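Workbench and Test Equipment Gallery
Pludstead Technical Center
November 25, 2018

The Pludstead Technical Center maintains a teaching collection of test boxes, panels and handheld instruments for students in the measurement courses. The collection was opened to outside schools in October and now holds 318 catalogued items. This page presents the part of it kept in Room 44, where the introductory bench exercises are held.

Each box in the series brings several small tasks together on one surface, so that a student can practice with plugs, buttons, sliders and covers without changing stations. The layout was drawn up by Thaddäus Brunner and revised by Gertraud Danzer after the first year of classes.

Bench surfaces are kept light in color throughout the room. Dark housings and thin leads are easier to find against them, and small screws are less often lost.

Probe and port exercise. The stylus probe is placed upright in the red-rimmed port, with the black port of similar size beside it. The probe lead is long enough to reach past the side of the box.

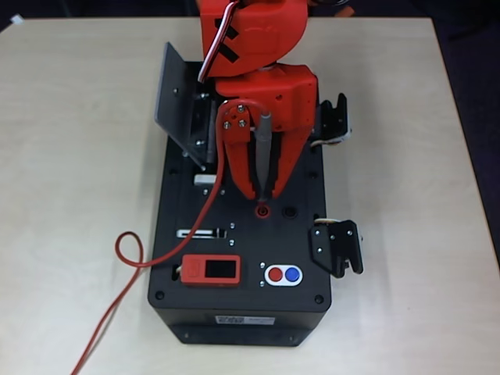
Students complete this exercise before moving on to the slider and the red and blue buttons. Written instructions are available at the front desk under catalog number 2341.

Schools wishing to borrow a box should apply to the Moser Reading Room. Loans are made for one term and may be renewed once.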